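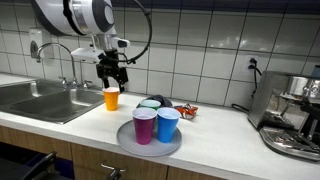
Natália Marinho owns one good set of glasses and keeps it in a box on top of a wardrobe. Everything else anyone drinks from in her house is plastic.

"I had a phase of being ashamed of it," she says. "Then I had a second child and the phase ended."

She writes a small newsletter called Pavura about keeping house without much enthusiasm for it. It has 1,115 readers, one of whom is her sister Sofia, who disagrees with most of it. The July issue was entirely about cups, and drew over 800 replies.

"People have feelings about cups," Natália says. "I wrote 2,000 words on whether they should live on a tray by the sink or go back in the cupboard, and I got letters as if I'd insulted a grandmother."

She is for the tray. One color per person, rinsed and put back, no arguments at bedtime.

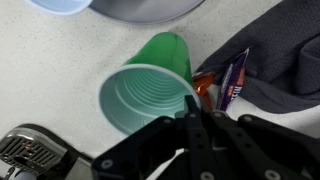
Sofia is for the cupboard. "A tray is just a cupboard that gave up," she says. She also holds that colored cups make children territorial - her own son once refused water for an afternoon over the wrong blue.

Natália lets this pass. She would sooner talk about dishcloths, which she folds badly and on purpose. "Folded nicely, they look clean, and then you use one to dry something. It's a safety measure."

The next issue is on sponges. Sofia has already written her reply.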